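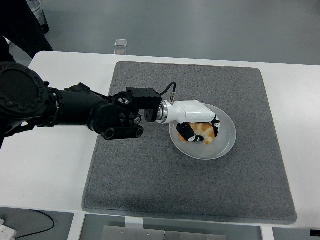 Grikmont, June 10, 2023

Pre-run inspection, soft object bench, with comments
Inspected by: Zarmeena Tanoli
Method owner: Uzma Rizvi (Minhas protocol, plate and mat task)

1. Emergency stop tested from both sides of the bench. OK.
Comment: The reset key is stiff. Replace before the October block.

2. Arm joints free of play, bracket screws tight. OK.
Comment: Checked by hand with power off. Paint marks on the screw heads still line up.

3. Hand cable seated, slack loop clear of the wrist. OK.
Comment: Look at the loop again after any change to the home position. The Vadia log shows two dropouts in the last set and both came from this connector.

4. Finger closing force limited in software. OK.
Comment: Limit is 12 N for soft items. Uzma asked for this to stay fixed for the whole comparison, so please don't adjust it between runs.

5. Felt mat flat, plate on mat. OK.
Comment: Plate position is varied by the script. Don't tape it down.

6. Table surface clean. Minor.
Comment: Smudges on the white top at the left. Wipe before the next calibration.
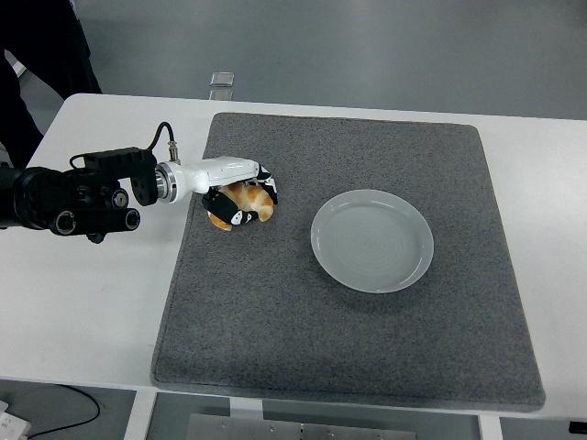
7. Fingers hold the soft item without touching the mat. OK.
Comment: The method scores a grasp only if the item clears the felt and is held for 5 seconds. Anything shorter is logged as a slip, even if it lands on the plate.

8. Floor around the bench. Action needed.
Comment: Small clear square lying on the floor past the far edge of the table. Pick up, it's a slip hazard. The cable near the power strip should be clipped to the table leg.

9. People clear of the arm's reach before start. OK.
Comment: Remind anyone watching to stay behind the floor line while the arm is enabled.

10. Logging. OK.
Comment: 1095 attempts recorded to date, with up to 700 usable for the grasp comparison once the early calibration runs are removed. Cukik has the raw files. The colour settings must be noted with each set, as the item's lighter patches threw off the segmentation in the first one.

Result: cleared to run once item 8 is closed. Item 6 can wait until calibration.

Contact: Minhas bench coordinator, Grikmont | © 2023 Minhas | Back to top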